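Saturday mornings with the little arm

I promised back in April that I would write up how I look after the arm on my table, and then summer got in the way, as it does. So pour yourself something and settle in, because I'm going to take my time with this one.

The gripper on it is a Matora, bought secondhand through Inport, and it has done far more work than its looks would suggest. I keep a paper notebook next to it (yes, paper!) and every 400 cycles I stop and go through the same little round. I unplug it and wipe down both fingers with a barely damp cloth, paying most attention to the flat inner faces, where the texture loves to hang on to dust. Then I let them dry while I check the mounting screws. Last month I found one I could turn with my fingertips, which explained a rattle I had been blaming on the table for weeks.

After the screws comes the grip force, and this is the part I fussed over longest. The setting runs on its own scale, and mine came to me at 118, which was fine for wooden blocks and a bit rough on anything plastic. I walked it down a few steps at a time, running the same pick after each change, until things began to slip. Then I came back up a little and wrote down 34. It sounds awfully low, I know, but a clean finger holds so much better than a dusty one – I wish I had cleaned them before I ever touched the number.

Once that's settled I teach the wiping job again from scratch. I set the height over the board first, very slowly, with my hand near the stop button. The felt wants to sit flat, with an even push across the whole pad. If the wrist is tilted even slightly, one edge does all the work and you get stripes. I grip the eraser by the narrow part of the handle, scribble something in red for it to go after, and touch the pad down well clear of the ink before I let it travel.
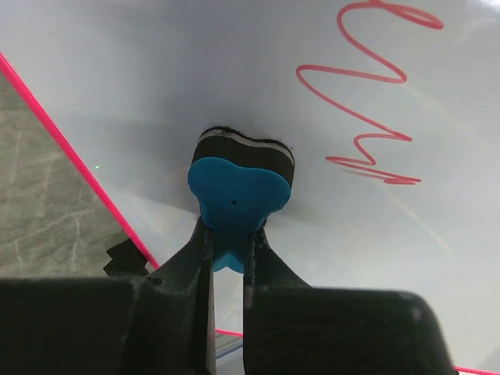
Hefin Edwards wrote to me that he sets his height with a strip of paper under the felt, lowering until the paper just drags, and I've borrowed the trick. It takes an extra minute and I no longer hold my breath on the way down.

Next up is the wrist cable, which I've been putting off.

Comments

dottie_m: Do you retighten the screws cold or after a run? Mine seem to loosen once it has been going a while.

Reply from the author: Cold, always, and then a second look after the first run. Good question!

Humphreys fan: More about the cable please, mine is fraying.

Contact | Copyright 2025 | Back to top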